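Hose Joining Cell, Sastetdale Plant
Interim Progress Report to the Rernovton Workplace Fund
August 6, 2020

Prepared by: Yufang Fan, process engineering
Reviewed by: Silvana Quintana, plant operations

1. Scope of this report

This report covers work on the hose joining cell at the Brunlow plant in Sastetdale from the May review to date. It covers the state of the cell, the changes to staff duties, and open items. Spending is reported separately in the quarterly return.

2. Background

Corrugated drain hoses are joined in pairs before packing. Until this project, all joining was done by hand at two benches on line B. The task calls for a firm push and a slight twist, repeated through the shift. Wrist and thumb strain was the most frequent complaint recorded by the health office on that line, and it was the basis of the grant application.

3. Status of the cell

The cell uses two arms working from opposite sides of one table. Each arm holds one hose near its end. One hose is held in the air and the other is picked up from the table surface, after which the two ends are brought together in the open space between the arms. Approach speed is limited until the ends are aligned.

Total joins attempted since the May review: 2,025. Of these, 79 were stopped by the force limit and cleared by the operator. Most stops had one cause: the hose had kept a curve from storage, and its end did not point where the program expected. Ivone Lopes has changed the grip point so that the fingers close nearer the cuff. The change is in use on both arms. Its effect on the stop count will be given in the next report.

The status rings on the arms can show different colors at the same time. In the trial at hand the left arm shows green and the right arm blue. Operators asked for a printed key to the ring colors at the station, and one has been ordered.
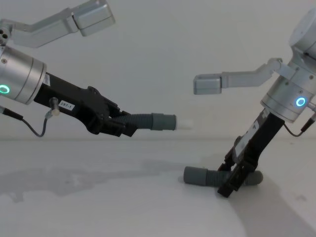 4. Effect on staff

No positions have been removed. The two bench operators on line B now split each shift between the cell and final inspection. Duties at the cell are loading hoses, clearing stops, and logging the reason for each stop. Hand joining continues for short orders and for hose sizes not yet programmed.

Marlene Trindade, who has worked the bench on the day shift, reports less hand fatigue but more time standing. A sit-stand stool has been placed at the cell in response. She also reports that waiting for the arms breaks up the rhythm of the work, and that clearing a stop took too many screens on the control panel. The panel sequence has been cut to two screens.

Each operator received 40 hours of training, given by Tarcísio Coutinho. Pay grade for the new duties is still under discussion between Brunlow and the staff representatives. The project team has no part in that decision but has supplied the written task list that was requested.

5. Open items

Storage: hoses are now stored coiled. Straight racks have been quoted by Wanyama, and delivery is pending approval.

Cable routing: the cable on each wrist leaves a loop that must be checked at shift start. A shorter run is being tested on the spare gripper.

Night shift: the cell is run on days only. Extension to nights requires a second trained person per shift.

Stop log: entries are made on paper and typed in weekly. Ivone Lopes will move the log to the panel.

6. Requests to the fund

Approval is requested to move the unspent balance of the travel line to the storage racks. No change to the total award is requested. A site visit can be arranged through Silvana Quintana.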